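Laundry Baskets and Living Room Wash: Gallery

Last updated: May 2021

These pictures go with the pages on small-apartment laundry. The subject is the wash that gets sorted in the living room, on the couch and the floor next to it, in places where there is no laundry room to do it in. Ours is a shared machine in the basement, 80 steps down if you take the back stairs, so everything gets carried and everything gets sorted at the top.

I have been keeping notes on this since December. The baskets I tried were a Farno, a Clunia and an older Yuen with one handle gone. The Farno was too deep and socks stayed at the bottom for days. The Clunia is the right height to reach into from the couch.

1. The basket on the floor

Cream plastic, with a brown woven-look band along the rim and small diamond-shaped holes in the walls. The product label is still stuck to the inside bottom. A gray floor, a light gray couch beside it, and a red cloth and a white one lying on the seat.

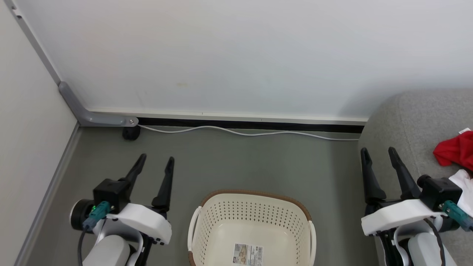
I keep a basket on the floor and sort from the couch, one piece at a time. Going the other way — tipping the whole load onto the cushions — takes up every seat in the room, and then someone wants to sit down. Reds go in last. I wash them separately the first six times and after that they go in with the other colors on cold.

Holes in the sides are worth having if you leave damp towels in a basket overnight. A solid tub will smell by morning. Peel the label off before the first use if you plan to, as the glue gets harder to remove later. Warm water and a little cooking oil will take off what is left.

2. Red fleece

Fuzzy, slightly brushed on the surface, with a row of stitching across the upper curve and a small white care tag at the left side. The print on the tag is tiny. Fleece gets washed inside out here, with no fabric softener, and it never goes in with towels. Lint from one bath towel will stay on a fleece for several washes. I hang it over the shower rail and it is dry in 8 hours — less with the window open.
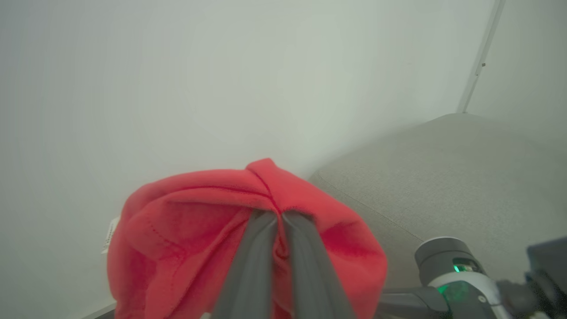

Siu-ming Kuo wrote in to say that cold water is enough for most fleece, and that skipping the dryer matters more than turning it inside out. Two fleeces bought together, one tumbled and one hung, looked like different fabrics after a winter. The towel rule got no argument.

I have moved the dryer notes to the fleece page and will add to them there.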